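Subject: Re: Second hand for the Simer bench -- quote and timing

> Brernano have come back with a price for a second hand, same type as
> the one we have, with a mounting flange and one year of support. If we
> order before the end of June they will hold last year's price and
> throw in 35 hours of setup. I think we should just do it. The Jetuvar
> people bought two from the start and got through their pick-and-place
> list in half the time. Can we agree this on the list so that I can
> raise the order?

I'd like us to slow down a bit before anyone raises an order.

First, the setup hours. We were given setup hours last time as well, and most of them went on a cable that didn't fit our mount. I would sooner have the money off. Has anyone asked?

Second, I don't believe the Jetuvar comparison. They have two hands, yes, but they also have two benches and two sets of spares. We have one bench. A second hand sitting in a drawer does nothing for the list unless we also buy an arm to put it on, and the quote doesn't mention an arm. Nor does it mention fingertips. We spent 356 pounds on those last year, with one hand. Double that and put it in the budget, please, or say why it won't double.

Third, what is the second hand for? The plan says "wider range of household objects", but the tasks in it are the same ones as before: ball into bin, cup onto tray, lid on, lid off. I'd want to see 200 runs of the ball task written up properly, failures included, before we decide that the hardware is what's holding us back.
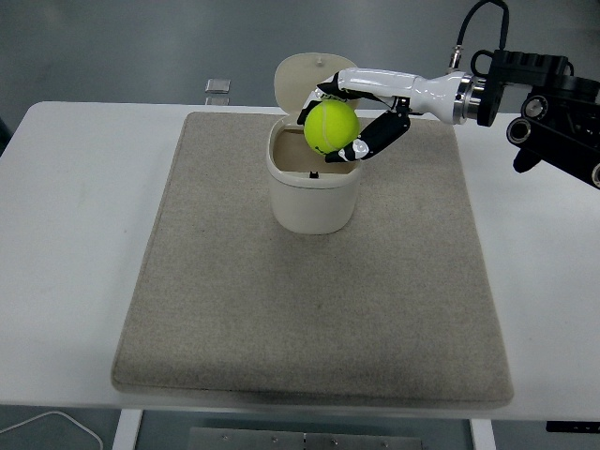
My own guess is that we're short of time on the bench and short of people to go through the logs. Neither comes in a box from Brernano. If there is money to spend before the new budget year, I'd put 270 pounds of it into a spare flange and a decent set of cables, then hire the Chan rig for a month and see whether a second arm earns its place. Hire can come out of running costs -- at least it could last year, and I'll check that it still can.

On the deadline: suppliers always have one. I've yet to see a price that couldn't be held for another fortnight if you asked nicely.

So it's a no from me for now. I could be talked round by a full costing (arm, fingertips, support after year one) and a task list that needs two hands. Could whoever has the quote put the whole thing on the list, small print and all?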